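Informe de avance para la Fundación Dalora
Proyecto: Recuperación del tejido a mano en el valle de Vavitz
Entidad ejecutora: Asociación Textil Starkis
Fecha: 2019-04-11
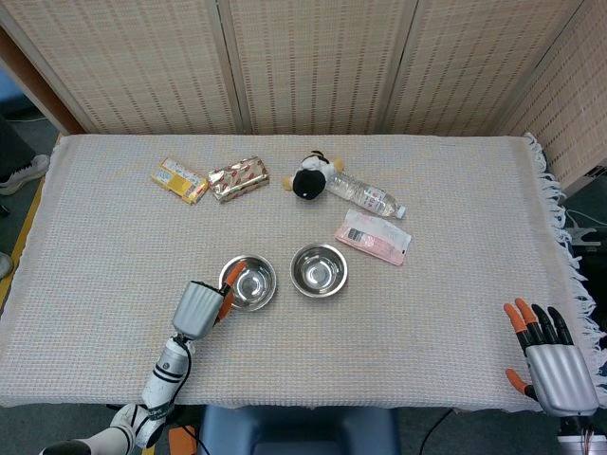
*Mantel de tejido gofrado con fleco blanco, sobre mesa, con biombo al fondo.*

## 1. Objeto del informe

Se presenta el segundo informe de avance del proyecto, correspondiente al periodo transcurrido desde la entrega del primero. Recoge el estado de las actividades previstas en el convenio, los gastos ya justificados, las incidencias y la solicitud de un cambio menor en el calendario. La memoria económica completa, con copia de las facturas, se envía por separado.

## 2. Situación general

El proyecto tiene tres líneas de trabajo: formación de tejedoras y tejedores, puesta a punto del taller de Vavitz y salida comercial de las piezas. Las dos primeras avanzan según lo previsto. La tercera lleva retraso por los motivos que se explican en el apartado 5.

El taller funciona con normalidad en horario de mañana y, desde el final del invierno, también dos tardes a la semana. La apertura de tarde la pidieron varias alumnas que trabajan fuera del pueblo. Ha supuesto un aumento del consumo eléctrico que todavía no se puede valorar, porque falta por recibir la última factura.

## 3. Formación

Hasta la fecha se han impartido 426 horas de formación, entre el curso de iniciación y el de perfeccionamiento. El convenio prevé 590 para el conjunto del proyecto.

El curso de iniciación ha terminado. Comprendía preparación de la urdimbre, montaje en el telar, tafetán, sarga y remates. El nivel de salida es desigual. Quienes ya habían tejido en casa montan el telar sin ayuda. El resto teje con regularidad, pero necesita apoyo en el montaje, sobre todo al pasar los hilos por los lizos. Se ha preparado una hoja de consulta con los errores más frecuentes, que queda colgada junto a cada telar.

El curso de perfeccionamiento está en marcha y se centra en ropa de mesa: manteles, caminos y servilletas. Se trabaja el ligamento gofrado, también llamado nido de abeja, que es el que mejor aceptación tuvo en las visitas a tiendas del año pasado. Tiene la dificultad de que encoge bastante al lavarlo y obliga a calcular la pieza con margen. Las primeras muestras salieron cortas. Ahora se lava siempre una muestra de prueba antes de urdir la pieza definitiva y las medidas se anotan en una ficha.

La asistencia media en ambos cursos es del 93 %. Las faltas se concentran en las semanas de poda.

## 4. Taller y equipamiento

Con la segunda partida se han reparado los tres telares de bajo lizo cedidos por el antiguo almacén Dramani. En dos de ellos se cambiaron los pedales y las cuerdas de los marcos. El tercero tenía el plegador posterior vencido y hubo que encargar una pieza nueva a un carpintero de la comarca, con un plazo de entrega mayor del esperado. Los tres están ya en uso.

Se ha comprado además un urdidor vertical de segunda mano, que sustituye al de pared. El viejo se conserva para urdimbres cortas.

Quedan pendientes dos asuntos:

- La humedad en la pared norte del almacén de hilo. Se han separado las estanterías y se ha instalado un deshumidificador prestado. La reparación de la pared corresponde al ayuntamiento, titular del local, que la ha incluido en sus obras de este año sin precisar el mes.
- La iluminación de la zona de repaso. Los tubos actuales dan una luz amarillenta que dificulta distinguir tonos próximos, como el crudo y el marfil. Hay dos presupuestos solicitados y se ha recibido uno.

## 5. Comercialización

El catálogo debía estar impreso en abril y no lo estará. La causa principal es el cambio de proveedor de algodón. El anterior dejó de servir el título de hilo que se usaba y las partidas de prueba del nuevo no coincidían en color entre sí. Se devolvieron dos envíos. El tercero se ha dado por bueno y con él se están tejiendo las piezas que figurarán en el catálogo.

Se ha fijado una lista provisional de artículos: mantel rectangular, camino de mesa, juego de servilletas, paño de cocina y toalla de manos. Se ha descartado la manta, que ocupa un telar demasiados días y cuyo precio final no admiten las tiendas consultadas.

En cuanto a los acabados, el fleco anudado a mano se mantiene en los manteles. En los caminos se ofrecerá también dobladillo, que resulta más económico y se pide para uso diario. El tiempo de anudado se registra aparte para incorporarlo al cálculo del precio, ya que en el primer escandallo no se tuvo en cuenta y los márgenes salían inflados.

Dos tiendas de la capital han aceptado piezas en depósito. Las condiciones son razonables, aunque el plazo de liquidación es largo. No se prevén ingresos significativos por esta vía antes del cierre del proyecto.

## 6. Ejecución económica

Los gastos de formación y equipamiento se ajustan al presupuesto aprobado. La reparación de los telares costó algo más de lo previsto por la pieza del plegador, y la diferencia se ha compensado con el ahorro en la compra del urdidor. No se ha superado el margen de desviación entre partidas que permite el convenio.

La partida de imprenta está sin gastar. La de transporte se consumirá casi entera por las devoluciones de hilo, cuyo porte de vuelta no asumió el proveedor. Se ha presentado una reclamación por escrito y no hay respuesta.

## 7. Solicitud a la Fundación

Se solicita autorización para aplazar dos meses la entrega del catálogo impreso, sin variación del importe concedido ni de la fecha de cierre del proyecto. Si la Fundación lo considera oportuno, puede adelantarse una versión digital con las piezas terminadas.

## 8. Próximos pasos

1. Completar las horas restantes del curso de perfeccionamiento.
2. Terminar las piezas de catálogo y cerrar la lista de precios.
3. Elegir presupuesto para la iluminación de la zona de repaso.
4. Reiterar al ayuntamiento la petición sobre la pared norte.
5. Preparar la jornada de puertas abiertas, pendiente de fecha.

El tercer informe se entregará en el plazo que marca el convenio e incluirá las fichas de medidas y encogimiento de todos los artículos.

Asociación Textil Starkis
Coordinación del proyecto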